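Talk notes, budgeting session, 5/15/23
Buying the arm last: what we spent before we spent anything

Opening
Hi everyone, thanks for coming to the money talk. I know the demos are next door and they have cookies. Say who I am, say I run purchasing for the lab at Woline, say I have never written a line of robot code in my life and I'm proud of it. Soledad Navarrete does the engineering and she's in the second row, so any question with the word "torque" in it goes to her.

What we wanted to buy
Quick background. Omero is our kitchen project: put things away, take things out, open cabinets. Last year the plan on paper was two arms, a real mock kitchen and a technician, all in one order. I had a spreadsheet. I loved that spreadsheet! Then Fidel Tapia asked me how far the arm had to stand from the counter to get into the upper cabinets, and I didn't have a column for that.

So before anything got ordered we put the whole job in simulation. Pause here, let people look at the slide.

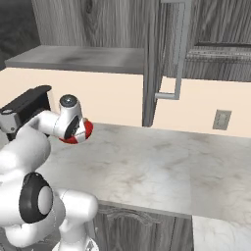 The questions the sim had to answer
Keep this part short, people always want to argue about it.
Can the arm work in close to a counter and under an upper cabinet, or does it spend its life folded up? When a cabinet door is open, where does it hang, and what does that leave us to move in? Those sound like engineering questions. They're budget questions. Every one of them changes the floor plan, and the floor plan was the biggest line I had.

Tell the door story. In my first draft the kitchen was a flat number from Pruvinach, the cabinet shop, for a straight run of cabinets bolted to the wall. Soledad sent me a clip where the arm needed to come at the shelf from the other side of the door, and she wanted the base moved. Moving a base in simulation is typing a number. Moving one in my building means a new floor plate, a new power drop and a very long email to facilities. We moved it 20 times in April (ask for a show of hands: who has budgeted for moving a robot even once?).

What it cost
The sim phase ran 45 days. Most of that was Soledad's time, plus one workstation we already had. The only new money out the door was $1,582, for storage and some model files. I put that number on the slide in big type because my boss likes it.
Be fair here, though. Staff time is real money, and I didn't track it well. If you take one thing home for your own plan, give simulation its own labor line. I had it buried under "setup" and I got asked about it twice.

Reach and the shelf
This is where the shopping list changed. We had penciled in a bigger arm, mainly because of the upper shelf. I'd been told more reach is safer, and sure, it's safer the way a bigger truck is safer, you still have to park it. So we ran the bowl task with the model of the smaller one, with the base set at the counter, over and over, until Fidel was happy to sign off on the size.

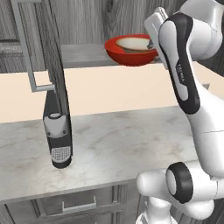
Franka arm at the counter, red bowl on the shelf, cabinet door open.

Point at the door and the handle on this one. Then point at the bowl. Mention that the size decision came out of many runs, so please don't go back and tell your boss a lady showed you one slide and saved you a pile of money.

What the sim did not tell us
Delivery times. Nothing in there warns you that the quote is good for 30 days and your approval takes longer.
Spare parts. I now ask for fingers, cables and pads in the first quote.
Safety. You still need the risk assessment and the fencing talk with whoever does that where you work. Cabral, our integrator, wanted this in writing before they'd even give us a price, and I was annoyed for a week and then I got over it.
Real cabinets are crooked. Ours will be too. I'm holding back some money for shims and swearing.

How I'd lay out the budget now
Go slow, people take pictures of this one.
First line, simulation, with labor.
Second line, room work: power, floor, network.
Third line, arm and gripper, quoted together.
Fourth line, spares and training.
Fifth line, the mock kitchen, ordered after the base position is settled.
The arm used to be at the top of my sheet. Putting it third moved our order back almost a quarter and I did have to defend that in a meeting.

If there's time
Leasing versus buying. We went with buying. Happy to talk about why over coffee, it's mostly to do with how our grant is written.
Send people to Soledad for the model files, to me for the blank spreadsheet.
Check the clock before taking questions, the room has to be cleared for the next speaker.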